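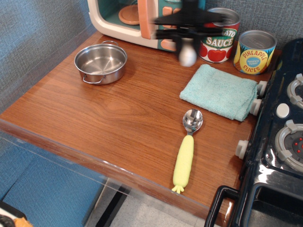

Pre-run inspection, kitchen chores cell, Vakik arm
Site: Badport. Monday, January 27, 2025

1. Emergency stop reachable from operator side. PASS
2. Clear panel along counter front secure, no cracks. PASS
3. Gripper fingertip seated. PASS. Recheck after every 100 cycles.
4. Speed limit set in Oprea controller. PASS
5. Cans upright against back wall. PASS

Comment on 5: tomato sauce left, pineapple slices right, same as the May layout. Swapping them voids the log.

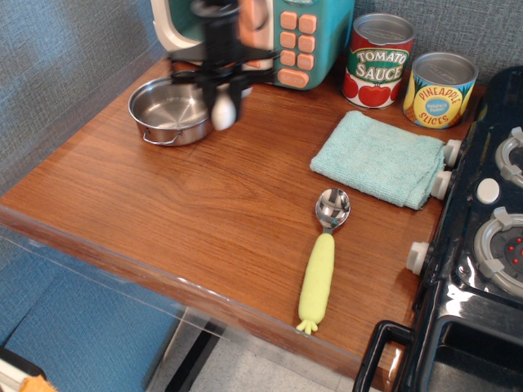

Reading time: 1 min

6. Towel folded, clear of burners. PASS WITH NOTE. Its edge meets the side of the stove. Acceptable with a toy stove. On a real range this would be a fail.
7. Pot handle free of arm path. OPEN. The wire loop sticks out at the front left and can snag a finger on a low approach.
8. Utensil inside counter edge, metal end to the back. PASS

Comment on readiness: the Clillari log stands at 699 cycles, with 9 stops needing a person. Single pick and place is close to usable. Folding cloth is not. Unattended work in a home kitchen is not approved under this checklist. Item 7 to be closed before the next run.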